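How I keep my kitchen counter now

When I moved to Dirnthorpe, I had a very small kitchen with only one place to put anything. Now I have a longer counter, and for the first months I made the same mistake as before: I filled all of it. Then in December I wanted to roll some dough and I had to move eleven objects to the table first. I was a little angry with myself.

So I made one rule. The middle of the counter belongs to the cutting board, and the other things must stay at the back or at the sides. The board is bamboo, with a groove around it for the juice. I like that it is big. Before this one I had a thin plastic board from a shop in Skareck, and each time I cut a tomato, the water ran down to the floor.

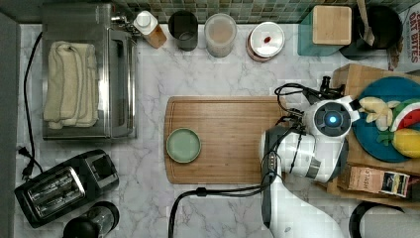
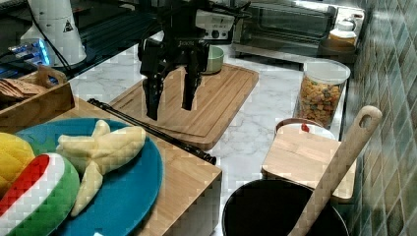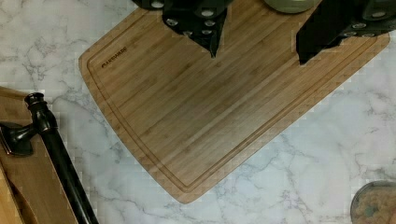

The cleaning of bamboo was new for me. My first small bamboo board I left in the sink for one night, and it became bent like a boat. Now I wash the board fast with warm water and a little soap, I dry it with a towel, and I let it stand on its long side until morning. Once a month I rub it with oil. I bought a bottle of 200 ml and it is still more than half full, so it is not an expensive habit.

The marble pattern is more difficult for my eyes than for my hands. White with gray lines looks clean even when it is not clean, and coffee drops I find only when I put my arm in them. I wipe it two times, first with a wet cloth and after with a dry one. If I do only the wet one, there are stripes.

I am still not sure about the canisters. Opening a canister is nicer than fighting with a paper bag, but they take space, and I always forget to write the date. Maybe I will put a shelf on the other wall. I saw one for around 70 and I need to measure first, the door opens on that side.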